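Kindirbridge Residents' Group, minutes, November 2019

**Chair:** Ebony Waaka
**Notes:** Ashton Pirihi
Present: 17 members. Apologies from two.

**1. Last minutes**
Accepted with one change. The Costigan Lane drain was cleared in August, and the minutes had it down as still to do.

**2. Hall roof**
The second quote has come in and is lower than the first. Ebony read out both. The first firm would replace the flashing as well, and the second would patch it. Agreed to ask the second firm to price the flashing before we vote.

**3. Parking on Drivov Street**
Cars are still being left across the footpath on game days. Ashton has written to the city and has had no answer. He will write again and copy in the school.

**4. Winter lunch**
Set for the small hall, noon start. Agreed to spend up to $200 on food. Tickets are $5, children free. Soup and rolls from Brirnovetti if they can deliver before 11. There was a long talk about whether to have a raffle, left until next time.

**5. Drinks table**
Cans again this year, no urn. Tea drinkers to bring a flask. Ebony to ask about borrowing a second cooler.
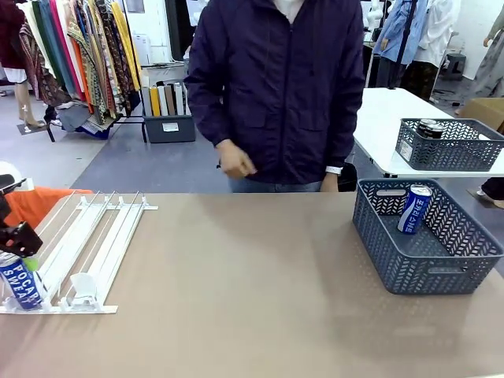
*Can rack with a can of Pocari Sweat at its lower end.*

**6. Other business**
Key to the side gate is missing. Whoever has it, please drop it at number 19.

Meeting closed 8:40 p.m.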